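Count the bad ones too

Most of the arguments I hear about simulated training data are arguments about quantity. One side says a simulator can produce any number of examples overnight, so why would anyone pay a person to sit and drive an arm by hand. The other side says simulated examples are worthless because the physics is wrong. I have spent two years on this work at Hallivgate and I don't agree with either of them.

Our current task is called Pilon. An operator drives a simulated arm on an orange base, and there is an upright black frame beside it, a slender post next to that, and a few small blocks. A person drives every example from start to finish. A good operator gets through 38 in a morning.

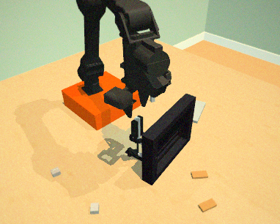
When the project began, the rule was that only clean examples were kept. If the operator hesitated, went in at a poor angle or had to back off and try again, the run was thrown out. Bernadette Ó Ceallaigh wrote that rule and she had sound reasons for it. A learning system copies what it is shown. Show it dithering and it will dither.

I think the rule was wrong, and I said so at the time. A system trained only on clean runs has never seen what the world looks like a few centimetres off course. The first time it ends up there it has nothing to go on. Recoveries are the part of the job a person does well, and we were deleting them.

In June we tried it the other way. Treasa Kavanagh went back through a batch and put 30 of the rejected runs in again, with the recoveries marked. She left out 11 more where the operator had plainly lost track of what they were doing. That sorting took her longer than the recording had taken, and it should be paid for as skilled work, which at most firms it isn't.

Much of her time went on the close view. From across the table nearly every grasp looks fine. Whether a finger is square to the handle or only catching a corner of it can be judged from near the gripper, and often not even then, with one dark part against another.
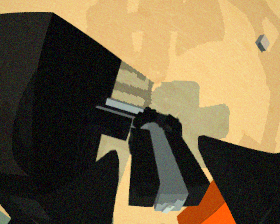 Close view from Pilon: a dark, grey-striped handle between the gripper fingers.

People who have never labelled data tend to think this is a matter of writing a better script. Score the contact forces, set a threshold, keep what passes. We have a script of that sort, named Afridi, and it is useful for catching runs where the arm passes through the table. It can't tell a careful correction from a nervous one. Treasa can, most of the time, and when she can't she writes that down as well.

The fair objection is cost. A firm that keeps its failures has to store them, label them and argue over them. Our partners at Cendavby would sooner have ten times the volume with no review at all, and for some jobs that may be the better bargain. If the task is to push a block across an open surface, take the volume.

The other objection is that a room like ours is too plain to teach anything. Green walls, one table, the same few objects. I have some sympathy with this. I would like more clutter and worse light, and I have asked for both.
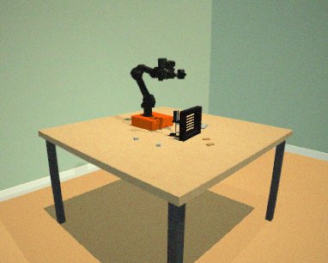
The wider view of the Pilon table, with the arm on its orange base.

A plain room with honest records in it is still more use to me than a rich one where every awkward run has been removed. I would ask any supplier of training examples for two things before I asked for the total: how many runs were thrown away, and who decided. If they can't say, I would assume the answer is a threshold in a script, and I would lower my offer.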